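Course Handout 4: Evaluating a Packaged Gripping Kit
Introduction to Applied Automation, Whiteley Technical Institute
Laboratory section, Trusville campus

Purpose of this handout

This handout supports the fourth laboratory unit, in which students assess a commercial gripping kit as a prospective buyer would. The product under review is the Meltis gripping kit, supplied by Eteo under a teaching license. Students should read the handout in full before attending the laboratory and should bring a copy with them. The safety sheet issued in Unit 1 remains in force and is not repeated.

By the end of the unit, students are expected to be able to read a supplier's data sheet critically, plan a short acceptance test, record results in a form that another person can check, and write a purchase recommendation of no more than two pages.

4.1 What is being offered

Eteo sells Meltis as a package. The teaching edition consists of a two-finger gripper, a mounting plate, a cable set, a software plug-in for the arm's teach pendant, and access to the supplier's online lessons for one year. The arm itself is not included. A buyer who does not already own a compatible arm must budget for one separately, and this should be stated plainly in any recommendation.

The order number for the teaching edition is 2852. Other editions differ in finger length and in the terms of support. Students should quote the order number in their reports, as the names used in the supplier's brochure have changed between printings and are not a reliable guide.

The supplier makes three claims that matter for this course:

Setup. The kit can be mounted and made ready for use in 90 minutes by a person who has completed basic arm training.

Range of parts. The same fingers can be used on parts of different sizes without a mechanical change.

Service life. The finger pads should be inspected after 1000 grip cycles and replaced if they show wear.

The first two claims can be examined in the laboratory. The third cannot be tested fairly in the time available. Students should report it as a supplier statement and should not present it as a finding.

4.2 Terms used in this unit

Grip cycle: one closing and one opening of the fingers, with or without a part.

Approach height: the height at which the arm pauses before moving down to the part.

Clearance: the space between a finger and the nearest surface that is not meant to be touched.

Failed pick: any attempt in which the part is not lifted, is dropped before release, or is moved out of position so that it cannot be gripped. A part that is lifted at an angle but released correctly is counted as a pick, with a remark.

4.3 The test task

The task is simple by design. Wooden cubes of two sizes are placed on a flat piece of cardboard, and the gripper is brought down to each in turn. The cubes have plain faces and square edges, so a poor approach angle shows up early. The cardboard also gives a plain ground against which the position of each part can be judged by eye.

Before running the full sequence, students should jog the arm slowly and stop with the fingers a short distance above the sheet. The finger opening should be compared with the width of the part at this stage. If the opening is too narrow, it must be corrected from the pendant and the approach repeated from the start.

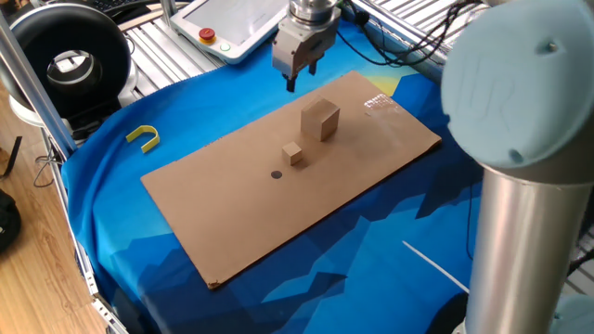

Figure 4.1. Gripper above the far edge of the cardboard sheet, with the larger and smaller wooden cubes in place.

Two matters deserve attention during the approach. The first is the spacing of the cubes. When a small part stands in front of a larger one, a finger path that suits the first may bring the gripper into contact with the second. Students should decide on the order of picking in advance and write it down. The second is the surface. Glossy tape and curled corners can both affect a test, the former by reflecting light toward an observer or a camera, the latter by letting the sheet shift. Any such condition should be entered under Remarks on the record sheet.

4.4 Procedure

1. Confirm that the emergency stop button on the pendant is within reach of the operator. One student operates, one observes and one records.

2. Load the plug-in and select the teaching profile. Do not alter the force setting without the instructor's approval.

3. Place both cubes on the sheet and note their positions on the diagram supplied.

4. Set the approach height and move the arm to it at reduced speed.

5. Carry out 15 picks of the larger cube, returning it to the same position each time. Record every attempt, including failed picks.

6. Repeat for the smaller cube. The fingers are not to be changed between the two series.

7. Exchange roles and repeat one series, so that the group can judge how far the result depends on the operator.

8. Return the arm to its parked position and sign the equipment log.

The setup claim is examined separately. Each group will mount the kit once during the term, and the instructor will keep the time from the opening of the case to the first successful grip. In the August session, groups took about two hours, much of it spent on routing the cable. A longer time than the supplier's does not by itself show that the claim is false, as the supplier assumes a trained person. Reports should say who carried out the work and with what experience.

4.5 Points for the recommendation

A useful recommendation is addressed to a particular buyer. For this unit, the buyer is a small training center that owns one arm, employs two instructors, and wishes to offer evening classes. The report should consider whether the plug-in can be learned by an instructor without outside help, whether the lessons remain available after the first year, and what a set of replacement pads would add to the running cost.

Students should keep apart what was measured, what was observed, and what was read in the supplier's material. Reports that mix the three will be returned for revision. Opinions are welcome in the closing section, where they should be marked as such.

Comparison with other gripping kits is not required. Students who wish to make one must use published data sheets and attach copies.

4.6 Submission

Each group submits one record sheet and one diagram at the end of the laboratory. Recommendations are written individually and are due at 4:00 p.m. on the last teaching day of the unit. Late work is handled under the general rules of the Institute.

Replacement record sheets are kept in the tray beside the laboratory door. Questions about the Meltis license should be directed to the laboratory office and not to Eteo.

Reading for the next unit: Handout 5, Sections 5.1 to 5.3.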